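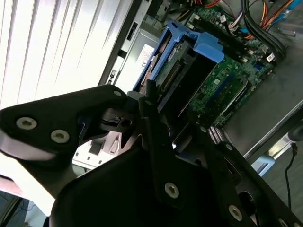
Figure 2. Inside an open desktop tower lying on its side. The hard disk drive is held in a blue plastic carrier next to the green motherboard.

4.2 Drive carriers and the order of work

Of all the parts in a desktop tower, the one that taught us the most was the drive carrier. We came into the Stornside study expecting screws to be the main story. Teardown guides talk about them at length, and so did the repair staff we interviewed before the bench work began. But once we had the side panels off and the machines laid down on the mats, it was the way the hard disk was held that set the pace for nearly everything else, and we found this far more interesting than we had any right to!

The sample held 178 towers. We sorted them by how the main drive was mounted: screwed straight into a metal cage, clipped between rails, or seated in a plastic carrier with a handle tab, as in Figure 2. The carriers were a pleasure to study. The colored plastic stands out against the metal and the green boards, and the tab is chunky enough to find by touch. Even first-time participants tended to reach for it before they had read the instruction card. Normand Turcotte, who ran the morning benches, began marking "hand to tab" as its own event in the log, and it became one of the clearest signals we have of where a person thinks the job starts.

Reaching for the tab early is a good instinct, but it can come too early. In many of the towers the data and power cables had to be unplugged before the carrier would slide, and the plugs sat on the side of the drive that was hardest to see. Participants who pulled first usually felt the cables go tight, stopped, and went looking for the plugs. This small detour turned up in all of our groups, including the people who fixed computers for a living. The experienced workers recovered faster, and several of them talked us through it as they went ("cable, cable, then tab" was how one put it, and we have borrowed the phrase for our coding sheet).

Cable bundles deserve a word of their own. Figure 2 shows how close together things can be in a case of this general kind: a bundle of colored wires by a row of small connectors, thick black cables curving away beside a blue one, and the long expansion slots of the motherboard not far off. In our sessions, people with tidy habits moved the loose wiring to one side before touching the drive at all. Orestis Giannakopoulos had predicted this from his earlier work on kitchen drawers, where clearing a path also comes before lifting anything out, and it was a delight to see the same habit in such a different place.

We also looked at where the parts went once they were out. The Pasden trays have a shallow bay for drives and a deeper one for cards and cables. Some participants left each drive in its carrier, set the whole thing in the shallow bay, and moved on. Others freed the drive first and put the plastic aside. Both ways were allowed by the card. Leaving the drive in its carrier made for quicker bench work and slower sorting at the end of the line, so the choice looks different depending on whose hands you follow. Filippos Panagiotou takes up the sorting side in Section 5.

One limit should be noted. Our towers came from office clear-outs, and offices buy in batches, so certain case designs turn up again and again while others are missing. The Skevari collection, which we hope to work through next, draws on household drop-offs and should give a wider mix of cages, rails and carriers. We would especially like to see more of the older cases, where the drive cage itself swings out or lifts away, and to learn whether people still reach for the brightest piece of plastic first.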